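Section 4. Setting Up the Tabletop and Mat

Read this section before you open the mat carton. The mat supplier's own leaflet is in there too, and it will tell you the mat lies flat in minutes. Ours did not. Where the leaflet and this section disagree, go with this section, which was put together by Lieselotte Stöcker and Nuwan Samarakoon after fitting mats on every bench in the Hirholm building.

4.1 Before you start

You need the Camholm bench frame already leveled (Section 3), the mat, a straightedge at least as long as the short side of the bench, a sharp utility knife with a fresh blade, a soft pencil, two clean cotton cloths, and a bucket of plain warm water. Dish soap is optional. The spray sold alongside the mat is also optional, and we have yet to see it do anything that water doesn't.

Two people should carry the mat. It can be lifted by one, but it will fold under its own weight and the crease may never come out.

Caution: Do not store the mat folded, even overnight. Keep it rolled with the top surface facing out.

4.2 Unrolling and resting the mat

1. Clear the bench top and wipe it down. Run your palm over the whole surface. Anything you can feel now you will feel through the mat later.

2. Set the roll at the far end of the bench and unroll it toward you.

3. Turn the mat over so that the top surface is face down, and leave it. The leaflet says one hour. Plan on a full night, and longer in February if the room isn't heated after hours.

4. Turn it face up again. Check the corners. If any corner still lifts, roll that end gently the other way, hold it for a minute, and let go.

5. Do not use a heat gun. The leaflet suggests a "warm air source" for stubborn corners. We tried it on an offcut, and the surface went shiny and stayed that way.

Note: You may read that stacking books on the corners works just as well. It flattens the corners and leaves a ridge where the books ended.

4.3 Marking and trimming

6. Slide the mat until it sits against the rear rail. Leave a gap the thickness of a coin. The mat grows a little in warm weather, and a mat jammed tight against the rail will hump in the middle.

7. Mark the front and side overhang with pencil on the underside. Chalk is often recommended, but it rubs off before you get to the second side.

8. Take the mat off the bench to cut it. Put scrap board underneath. Make several light passes along the straightedge and let the blade do the work.

9. Refit the mat and check the gap again along its whole length.

Caution: Cut away from your body and keep your free hand behind the blade. The straightedge will slip sooner or later.

4.4 To glue or not to glue

The Okance adhesive strips are sold as removable. Take that claim with some care. Vratislav Jurčo put them on one bench and took them off again the same season, and part of the mat backing came with them. If equipment is going to be fixed through the mat to the bench, the fixings will hold it in place and you don't need strips at all. If the bench will only see light handwork, a mat this heavy usually stays put by itself.

Use strips only where the mat must overhang at the front, and then only along the front edge.

10. If you are using strips, clean the underside of the mat and let it dry completely.

11. Press each strip down firmly, peel the liner, and lower the mat from one side to the other. You get one try.

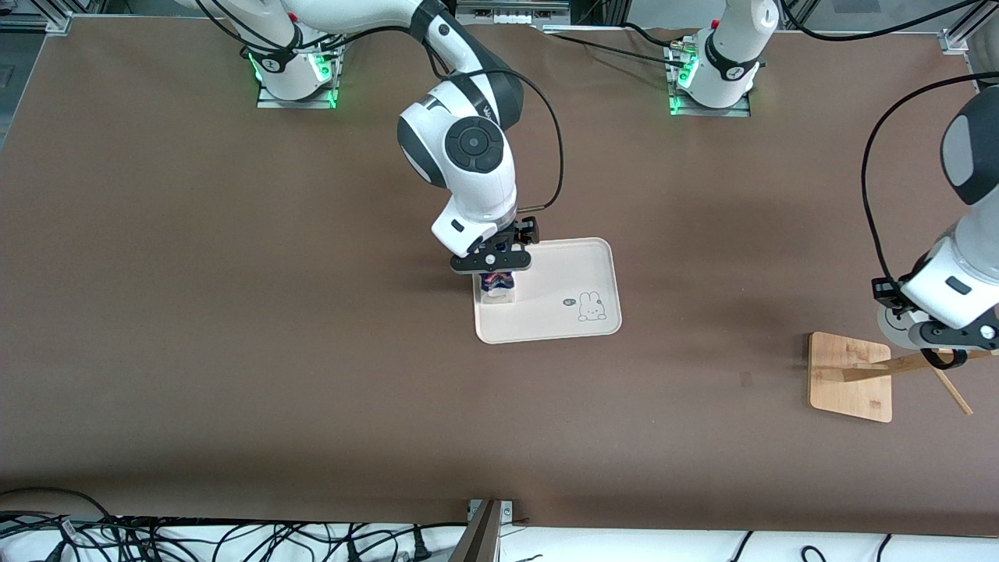 Fig. 4-1. Brown mat on a bench top, matte finish.

4.5 Color and finish

The Karunaratne catalog lists the brown as "stain-hiding." It hides coffee fairly well. It does not hide pale dust, plaster, or the white scuffs you get from dragging things with hard feet. Light gray hides those and shows everything else. There is no color that hides all of it, whatever the swatch card says, so pick one based on what you spill most.

Matte is worth having under overhead lights. The gloss version throws glare back at you, and after a while people lay paper over it, which defeats the purpose.

4.6 Care

12. Wipe with a damp cloth at the end of the day. Follow with a dry one.

13. For scuffs, rub with a damp cloth in small circles. Most get fainter. Some stay. A scuff does no harm to the mat, and scrubbing at it with an abrasive pad does.

14. Once a month, lift any loose edge and wipe underneath. Grit collects there no matter how well the mat fits.

15. Keep solvents off the surface. "Solvent resistant" on the carton means it resists some of them for a while. Safta Husar tested a drop of acetone on a trimmed corner and the mark was permanent.

4.7 When to replace it

The carton promises ten years. It doesn't say of what kind of use. Replace the mat when it is cut through to the backing, when a hump comes back after re-trimming, or when the surface has gone sticky and washing doesn't help. Faded patches and old scuffs are not a reason to buy a new one.

Before ordering, ask Menaka Matubbar for the part number of the size you have - the catalog has changed its size codes more than once, and the old codes still go through without a warning. Returns on cut mats are not accepted.

Continue to Section 5, Lighting and Power.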